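Okay, the Clilden radar thing. I read the whole deployment agreement so you can keep your Wednesday. Short thread, by which I mean a long one.

The news: the defense ministry says the temporary mobile radar at Clilden will stay "for a further limited period." That's the third limited period. The first one was supposed to cover a winter.

For anyone just joining: the radar belongs to an allied air force, it sits on a hill on our side of the water, and it came with 50 personnel, a generator and a press release. The press release is the only part that has gone home.

The spokesman was asked three times at the briefing how long "limited" is. Answers, in order: "as long as required," "subject to review," and a drink of water.

I'm not against the radar. I want to say that early, before somebody with a jet as a profile picture says it for me. There's a gap in low-altitude coverage along that coast and everybody who follows this has known about it for years.

What bugs me is the paperwork. Under the agreement, a deployment of up to twelve months can be signed off by the minister alone. Anything longer goes to parliament for a vote. So how do you keep a radar on a hill for well over a year without a vote?

You end the deployment. Then you start a new one the next morning. Same hill, same radar, same generator. There's an annex that calls this "sequential short-term presence," and I'd like to meet the person who came up with it and ask them to do my taxes.

Meanwhile the permanent replacement, the one we are buying, is called Nedar. You may remember Nedar from such announcements as "ready by spring" and "ready by the following spring."

Nedar is built by Skudico, who won the contract after the other bidder dropped out, which made the evaluation pretty quick. As of January it had passed its factory tests. It has not passed its site tests, mostly on account of there being no site. The hill is taken. See above.

Yes, really. The permanent radar is meant to go on the same concrete pad as the temporary radar. The temporary radar can't leave until the permanent one is working. The permanent one can't be tested until the temporary one leaves. I drew this on a napkin and it's a circle.

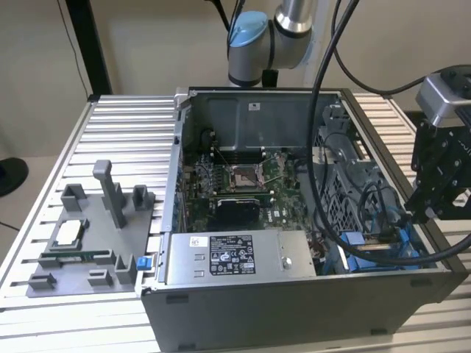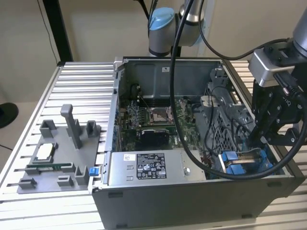

Svyatoslav Zhuravel replied that I'm being unfair about the pad: a second one was in the original plan, a little way down the ridge, and got cut when the access road went over budget. He says you could run the two radars side by side for a few months and compare the tracks, and that any sane changeover would do it that way.

That's a good point and I'm annoyed I missed it. I went back and looked. The second pad is on page 300 of the planning file, with a drawing and everything. By the next version it's a line that says "deferred." No price, no reason.

Quick bit on the road, as a few of you asked. The one up from Fu is single lane with a weight limit, and the antenna vehicle is over the limit. They got it up the first time under a one-off permit. I assume there's a sequential short-term permit by now.

People in Fu are mostly relaxed about the whole thing, from what I can tell. The bakery opens an hour earlier. The complaint I hear most is the generator at night, followed by the low-flying calibration aircraft, followed by the fact that no one from the ministry has come to the village hall since the first meeting.

At that first meeting they were told the site would employ 300 locals during construction. It's written in the minutes. Construction of what, the minutes don't say.

Kevser Sönmez asks whether the allies want to be there at all. Fair question! Their own parliament has started asking it too. Crews rotate every few months, they only have so many of these units, and one parked on our hill isn't parked on somebody else's. Their minister said they're "happy to help," in the tone of a man who has been helping a friend move since breakfast.

So what happens if they pull out before Nedar is up? The ministry's line is that other sensors would cover the gap. If other sensors cover the gap, I'd love to know what the radar is for. If they don't, I'd love to know why the second pad is deferred. I sent both questions in. I got an automatic reply thanking me for my interest in a career in the armed forces.

The opposition, to be even-handed, isn't covering itself in glory either. Their motion runs to almost 1000 words and mentions the radar twice. The rest is about the minister's car.

What I'd like to see, and I don't think it's much: one vote, on one deployment, with an end date in it. Put the second pad back. Let the lawmakers on the defense panel see the site test schedule, even behind closed doors. They have a door. They close it all the time.

Before you ask, I don't think there's a plot here. I think several tired people each solved the problem on their desk that week – get it signed, get it up the hill, get it extended – and the annex is what was left over.

The next review falls in the same week as the budget, when everyone will be looking at the budget. I'll be going anyway. If the spokesman gets a fourth go at "limited" I'll post it here.

Also, several people have told me the name of the hill is pronounced nothing like how I said it on the radio. Noted. I'm sorry to the hill.

Related posts
What a status-of-forces agreement covers, and what it leaves to luck
Skudico and the bid with one bidder
Who pays for the road to Fu?
The coastal patrol boats are late again
Reading the defense budget so you don't have to, part two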